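Mutville Pantry Swap Returns to the Old Library Hall
Posted in Community News by Darcy Brunton

If you have ever opened a cupboard in April and found four jars of the same plum chutney looking back at you, then the Mutville Pantry Swap may be just the outing you need. The swap is back this Friday from 4 p.m. in the old library hall on Akanda Street, and everybody is welcome, whether you come with a full basket or just one lonely jar of pickled beets (we will take the beets!).

For anyone new to town, it works very simply. You bring homemade preserves, dried beans, spare seeds or unopened packets from the store, you get a paper ticket for each item, and you trade your tickets for whatever takes your fancy on the tables. Last spring's swap saw up to 800 items change hands, and Şükran Erdem's quince jelly was gone before most of us had our coats off.

Şükran is bringing 45 jars this year, and she has kindly agreed to give a talk at 5 p.m. on storing dry goods through the warmer months. "People keep flour far too long and then blame the recipe," she told me over a very good cup of tea. She will also go through labeling, which jars are worth saving, and how to set up your shelves so the older things get eaten first.

Rangi McAlister will be running the seed table again and would love some climbing beans, as last year's went quickly and he has been asked for them ever since. Trevor Haslam is baking his cheese scones, which are $2 each, with the money going toward new blinds for the hall.

Please make sure jars are clean, sealed and marked with the month they were made. Fresh meat, dairy and opened packets can't be accepted.

White cupboards and shelves, plain and easy to wipe down, are a good home for a pantry.
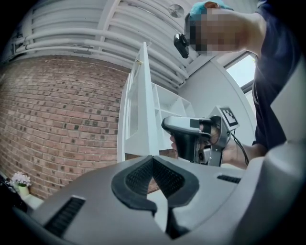
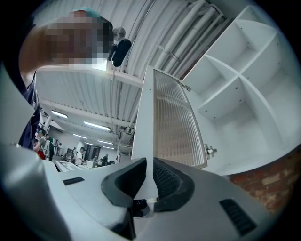
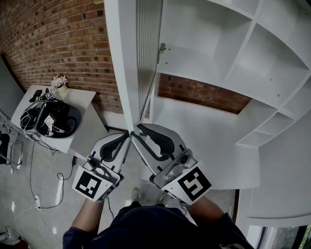
Getting There

The hall's side door is the one to use, and there is parking behind the bakery for 20 cars. The Gistilano bus stops across the road. If you need a lift or a hand with a heavy box, leave a note for Keegan Ellery at the hardware store before noon on the day.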